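A backup you have never restored is a guess

Most backup software reports success when it has finished writing a file. It makes no claim about whether that file can be turned back into a working computer or phone, and I think the trade has been allowed to blur the two for too long. The green tick describes the copying. The user reads it as a promise about the restoring.

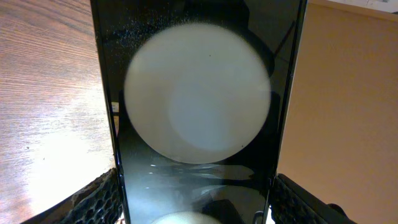
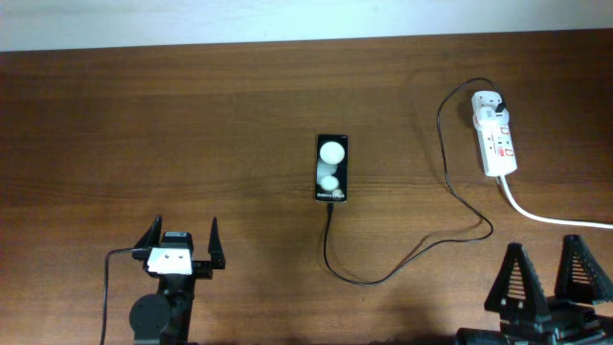

What the tick means

I keep 38 machines running for a small office in Cerkstead. For years we used a package called Clellora, which ran at two each morning and sent a one-line report. The line said "completed" every day. In August a disk failed in the accounts machine, and the image would not open. The catalogue file listed 2000 folders and the archive held 700 of them. The rest had been skipped because a path was too long, and the program treated a skipped path as a note in a log and carried on.

The log was correct. It was also in a hidden folder, in a format that needed a separate viewer. I do not call that reporting.

Where the fault lies

The usual reply is that the administrator should read the logs. I accept part of this, and I read them now. But a program that knows it has left out most of a folder tree has enough information to say so on its front page. Choosing the word "completed" for that state is a design decision, and a poor one.

Phones are handled no better. The settings page gives a date for the last backup and perhaps a size. It seldom says which apps declined to take part, and many do decline. The owner finds out on the day the new handset is set up, when the old one may already have been wiped.

What I would ask for

First, a test restore should be part of the schedule. Ostach, which we moved to afterwards, can mount the newest image on a spare drive and compare a sample of files. I have it set to 200 files every Wednesday. It is slow, and it uses a drive that could be doing something else – I consider that a fair price.

Second, the report should give the number of files expected and the number stored, side by side. If they differ, the tick should not be green.

Third, a backup should be readable without the program that made it. Our older Garcia archives are plain zip files and still open on anything. The Clellora ones need a licence server that has since been switched off.

None of this is difficult work. Comparing two numbers is well within the reach of any backup program on sale. Until it is done as standard, I would suggest picking one file tonight and trying to get it back.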